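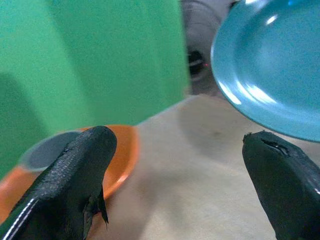
Ziren, a robotics research company with its main laboratory in Trorstead, has published the results of a two-year study on how robots can learn to set and clear a table from a small number of human demonstrations. The method is called Trukedeo. It teaches a robot with two arms to decide by itself which arm must act and which arm must wait, a question that most earlier systems leave to a fixed plan. Dishes are a hard test for such a method. A light blue plate with a glossy surface gives strong white reflections to a camera placed close to the fingers, and a bowl can be half covered by one of the gripper's fingers. The research team wanted the method to work with views like this, without special lighting and without markers on the dishes.

Trukedeo was trained with 380 demonstrations, recorded by five operators between the winter and May. In the final test the robot made 152 attempts to clear a table it had not seen during training, and the team compared the results with a standard imitation method trained on the same data. Trukedeo completed the full task in more of the attempts, and the two arms blocked each other less often. The largest improvement was in the moments when one arm holds a dish and the other arm must come near to it.

"Before, we had to write many rules for the two arms, and every new table needed new rules," said Mesfin Degefa, who leads the study. "Now the arms learn when to give way to each other. It is still slow, and we say this openly in the report, but the behavior is much more stable than what we had one year ago."

The table was arranged differently for each group of attempts. Some arrangements were simple. Others put cutlery on a plate or a mug inside a bowl, so the robot had to choose a good order before it moved anything. 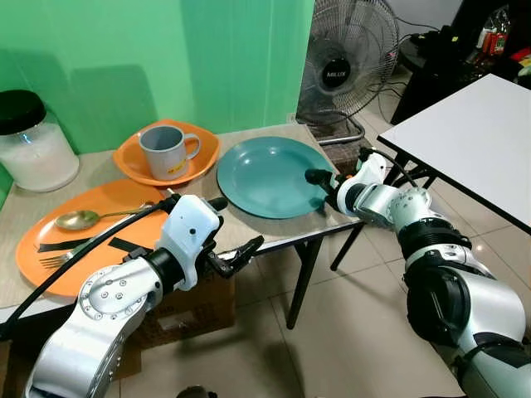

What the method does not do yet

The report also describes the limits of the work. Thin cutlery lying flat on a plate remains the most frequent cause of failure, and the method has not been tested with liquids or with people near the table. Lemlem Weldu, who was responsible for the evaluation, said that her group reviewed some 3000 short video clips by hand to sort the failures by type. These labels will be released together with the report.

Next steps

Ziren will continue the study with its partner laboratory in Wako, where the same method will be tried on arms of another size. Ayana Zeleke and Mitiku Alemayehu will direct this part of the project.

Contact for the press

Mali Hopkin, Communications, Ziren, Trorstead. Interviews with the authors are possible in English — please write to us in advance with your questions.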